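Section 7: Cleaning a patterned hard floor with the telescopic flat mop

Riden Home Care Guides
Posted Sunday, July 22, 2018
7 min read

Read this section once through before you wet the pad. It covers glossy sheet and plank floors only. For unsealed wood or stone, go back to Section 4.

Before you start

1. Pick up rugs, mats and anything with legs that you can lift. Chairs go up on the table or out of the room.

2. Sweep or vacuum the whole floor. Grit under a mop pad will scratch a gloss finish, and the scratches show most near windows.

3. Fill a bucket with 3,000 ml of lukewarm water. Add one capful of Jonero floor wash. Do not add more for a dirty floor – change the water sooner instead.

Setting the handle

4. Hold the upper tube still and turn the collar counterclockwise until the tubes slide.

5. Pull the handle out until the end of it reaches your chin with the head flat on the floor. Most people set it too short and end up bending.

6. Turn the collar clockwise until it is hand tight. Press down on the handle once. If it slips, tighten again.

CAUTION: Do not use pliers on the collar. An overtightened collar cracks and cannot be repaired. The spare part is no. 101.

Mopping

7. Dip the pad and wring it until it stops dripping. It should leave a thin film that dries in a minute or two.

8. Start at the wall farthest from the door and work backward. 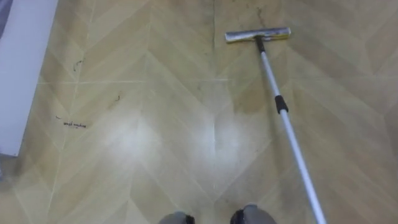
9. Keep the head flat and push it in long, overlapping passes. On a herringbone or chevron print, ignore the direction of the pattern and follow the long side of the room. Following the slanted lines leaves missed triangles along the walls.

10. Where the floor has seams, go across them once with light pressure and move on. Do not scrub back and forth over a seam or let water stand on it.

11. Rinse the pad after every few passes. On light tan and beige floors a dirty pad leaves gray streaks that are easy to miss until the floor is dry.

12. At the edges, swivel the head so its long side runs along the baseboard.

NOTE: Glare can hide streaks. Check the floor from two sides of the room, once facing the window and once with your back to it.

NOTE: If the floor looks cloudy after drying, there is old cleaner on it. Go over it again with plain water and a clean pad. Two rounds may be needed the first time.

CAUTION: A wet gloss floor is slippery. Keep children and pets out until it is dry, and do not leave the mop lying across a doorway.

After use

13. Take the pad off and rinse it under the tap. Machine wash on warm, no fabric softener.

14. Wipe the head and both tubes with a dry cloth. Loosen the collar, slide the handle closed and hang the mop up. Do not store it standing on a damp pad – the edge will curl.

15. Replace the pad when the edge frays or it no longer lies flat. Kwok pads in the 400 mm size fit this head. The Pulley pads sold for the older model do not.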